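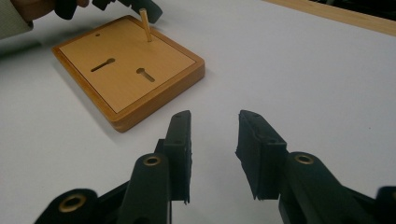 I bought a square wooden peg board at a yard sale last month and I would like to hang it in the hallway for keys and a dog leash. It came with one dowel peg and no hardware, and the seller didn't know anything about it. My problem is the openings for the screws. There are two keyhole slots, one longer than the other, and they don't run in the same direction, so I can't work out which way is up. There is also a small round hole off by itself. The wall is plain drywall and I think there is a stud near where I want it, but I have not found it yet.

So far I have tried holding it up and marking the wall with a pencil. Whichever way I turn it, one slot looks right and the other one looks wrong. I also don't know if the slots are meant to be seen or if they go against the wall. They are in the light panel, on the same side the peg stands up from, and it seems strange to have the screw heads showing.

My second question is about the peg. It doesn't want to stay straight. I would like to hang a leash on it every day and I don't want it coming out and getting lost. Should I glue it, or is there a better way? I may want to take it out again if I move, so I am a little nervous about glue.

The board measures 210 mm on a side. I know that is an odd thing to measure in millimeters but it was the only tape I had handy. There's no maker's name on it that I can find.

Posted by Reshma Oosthuizen
Fadolcombe

Print this page | E-mail this page

Riaan Mabaso

I have put up a lot of small boards like this for people and I would say don't try to use both slots at once. When two keyholes run different ways, you normally use only one for any given position. Pick the way you want the board to sit, then use the slot whose narrow end points toward the ceiling. The screw head goes in at the round part, you let the board slide down, and the shank ends up in the narrow channel. If the narrow end points at the floor the board will drop right off the first time somebody bumps it.

One screw will hold it up but it can swing, and for a key board that gets annoying. Put a dab of mounting putty behind the two bottom corners. If you want it really solid, use the small round hole for a second screw, driven straight in. Check that the screw fits the hole before you start. Don't drill it bigger until you know the board is level.

For the wall: find the stud first. If you miss it, use a plastic anchor. The board itself weighs very little, the weight comes from whatever people hang on it. I would leave the screw head sticking out a little less than you think you need, try the board, and back the screw out a quarter turn at a time until it slides on snugly. If it rattles it's out too far.

As to whether the slots should show, I don't know. I've seen it done both ways. If it bothers you, paint the screw head.

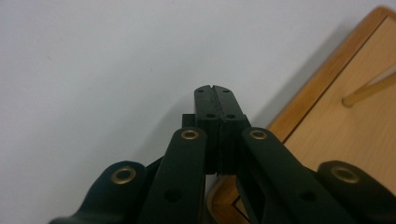 Photo added Jul 2, 2018

Tekle Mamo

use double sided tape. I hung one of these from Flurkach with the heavy duty kind in December and it is still up. No screws needed. Not sure about the peg, mine were glued when I got it.

Anel Msimang

I would not use tape for something with a leash on it. You pull a leash down and outward when you grab it, and tape is weak in that direction. It can also take the paint with it, or the paper off the drywall. Riaan's way is fine. The only thing I would add is to make a paper template. Lay a sheet over the panel, rub over the openings with the side of a pencil so they print through, then tape the sheet to the wall where the board will go. Mark the screw position through the narrow end of the slot, not through the round part. Remember that the sheet has to be flipped over if you decide to put that side against the wall. I forgot this once and had an extra hole to fill.

About the peg. Don't glue it yet. Take it out and look at the end. If it's shiny or has old glue on it, clean that off with 200 grit paper, just a few turns, and go easy or it will be looser than before. Then try it again dry. 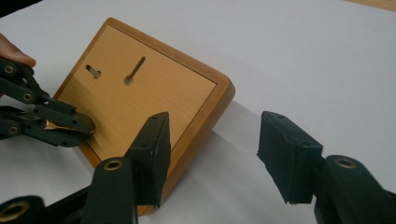
If it still tips, wrap the end with one turn of plumber's tape or a thin strip of paper and push it in with a slight twist. That holds better than you would expect and it comes out whenever you want. Should that fail after a week or two of use, go to wood glue, but only a drop, spread inside the hole with a toothpick. Wipe off whatever squeezes out while it's wet. Glue that dries on a glossy finish leaves a mark, and on a glossy rim like that one you would see it from across the hall.

If you ever need more pegs, take the one you have to the hardware store and match it against the dowel rack. Buthelezi on the main road will cut short lengths if you ask at the counter. The packaged ones (I bought the Clasard pack, stock number 3232) were a hair too fat for my board and I had to sand every one of them.

Reshma Oosthuizen

Thank you all. I found the stud and it's a little left of where I wanted the board, but I can live with that. I am going to do the paper template tonight and use the longer slot. Will try the plumber's tape on the peg first.

Print this page | E-mail this page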